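Buscar en el archivo

Skandel - Galería: demostraciones de agarre con bolsas de papel

Miércoles 27 de octubre

Serie grabada por teleoperación para la tarea «bolsa» del proyecto Birnum. El operador guía los dos brazos a distancia y cada demostración se guarda completa, con las posiciones articulares y la apertura de las pinzas. El conjunto previsto es de 300 episodios; los 73 primeros ya están revisados.

Bolsa de papel kraft sujeta entre los dos dedos de la pinza, vista desde la muñeca.
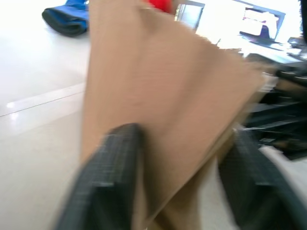 El papel cede con poca fuerza y el operador no recibe retorno táctil. Se limitó la velocidad de cierre y se descartaron 9 episodios por saltos en la señal de apertura - todos del mismo turno.

Agarre bimanual: una pinza por lado, con la bolsa sobre la mesa cubierta de cartón y las asas hacia arriba.
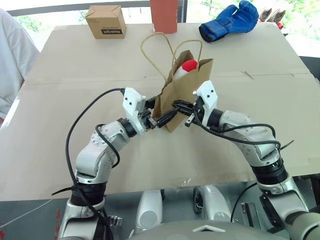 Kylie Stubbs pregunta en los comentarios si los dos brazos se registran con el mismo reloj, porque en sus pruebas un desfase de pocos milisegundos bastaba para estropear el entrenamiento.

Sí, el reloj es común. Las cámaras se alinean después por marca de tiempo.

Compartido 4 veces - 1 comentario

Entradas recientes
Calibración de pinzas en Bolska
Ji: formato de los registros articulares
Demostración guiada a mano o teleoperada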